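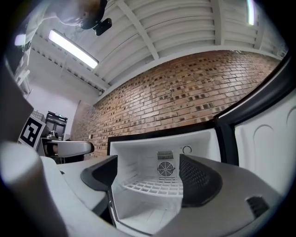 Break-ins on the Quintero side, an update

Quick one before this goes out, more next month when I have more.

Police have made an arrest in the storage unit burglaries off Quintero Road. Man, 34 or 35 depending which notice you read, charged with third-degree burglary and possession of stolen property. Not naming him until he's been in front of a judge. Arraignment is set for May, county courthouse, morning session.

What we know. Up to 70 units hit since winter, most of them in the back two rows where the lights were out. Locks cut clean. Tools mostly, a couple of bikes, one outboard motor. Officers searched a garage on Brukau Street a little before 6 a.m. and came away with a truckload of it. Case number is 1654, have that ready if you call.

If you lost something, the property desk wants serial numbers or a photo or a reciept. Nidia Sánchez is handling claims for the block and has the form, she can print you one. Hernán Yupanqui got his table saw back already, still had his name on it in marker.

Still open: the van window on Treloris Court. Seperate case, police say, no arrest. Valdemar Ladefoged gave them his doorbell video. Anyone else with video from that night please send it in, even if you think theres nothing on it.

Lights in the back rows are fixed as of this week. New padlocks at the front office, $88 for the heavy one, bring ID.

Siiri R.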